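3.2 Surfaces, serving ware and the layout of small breakfast tasks

The second group of tasks concerns light meals prepared on a table with countertop appliances, without a stove or a sink. We treat such a meal as a set of transfers between three kinds of object: the appliance, the container in which food waits, and the plate from which it is eaten. Of the 746 written meal accounts in the Warkari corpus, most name all three, but few state where any of them stood. The layout therefore has to be recovered from other evidence, and photographs of worked tables are the most direct source available.

Following Zakharchenko, we distinguish the landing area (the open surface beside an appliance) from the holding area (the part of the table where filled containers are kept until needed). In a kitchen with fixed counters the two are usually separated by the appliance itself. On a table they share one surface, and a mat is often the only thing that marks their outer limit. Figure 4 gives two views of the same table, 4a with the toaster and 4b with the toaster oven.
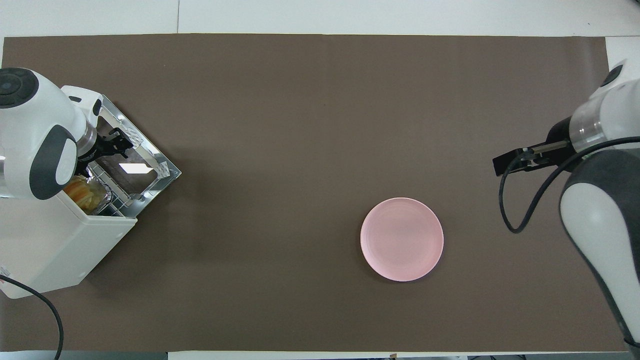

The distance between appliance and plate has received less attention than it deserves. Toast is light, dry on the outside and prone to shedding crumbs, and the path it travels determines where those crumbs fall. A plate set directly against a toaster shortens the path but puts the hand close to hot metal – a plate set well away leaves room to turn the slice and lower it flat. In the Pruvau coding scheme the first layout is scored as adjacent and the second as open. The plate in Figure 4a, empty and lying on clear mat away from the toaster, is scored as open.

Cord position is coded separately. A cord that leaves the appliance on the side opposite the plate does not cross the transfer path and is scored 0. A cord that crosses the path in front of the plate is scored 2, regardless of its slack. Intermediate cases, such as a cord running behind the plate, are scored 1. The scheme has no category for a cord that hangs over the table edge, and we have not added one.

Containers raise a different problem. Foil trays are cheap and shallow, and they fit many toaster ovens without trimming, but their walls flex when lifted from one corner. Sliced fruit makes this worse. Slices laid flat spread the load over the base, whereas slices stood on edge in an overlapping row, like the orange slices in Figure 4b, can lean on one another and may shift together when the tray tilts. The row arrangement saves floor space in the tray and leaves every slice with an exposed rim, so it is common in serving even where it complicates carrying. We code it as ranked.

Whether an oven door is open or closed also changes the layout. A door that folds down occupies part of the landing area for as long as it stays open, and any container placed in front of it must be moved or worked around. The Vondum inventory, compiled in 2000, lists door type for each of its 7 oven models but omits door depth – the dimension that matters here.

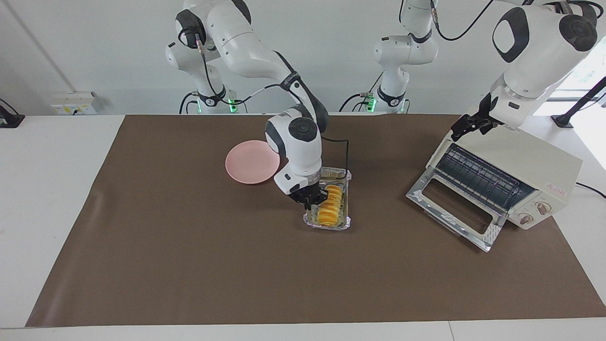

Dymphna Mac Mathúna objected, on reading a draft of this section, that the distinction between landing and holding areas is too firm for a table of this size. In her view a tray of fruit does not wait anywhere in particular: it is put down where there is space, and the space acquires its role afterward. She proposed that the two areas be coded only when a container is moved between them during the meal.

We have adopted this proposal in part. For meals recorded as a sequence, an area is coded at the first transfer and left blank before it. For meals known only from single photographs the original rule is kept, with the result marked as provisional. The effect on plate distance is nil, as that score depends on the appliance alone. Its effect on the container scores is reported in Section 4.1, together with agreement between coders.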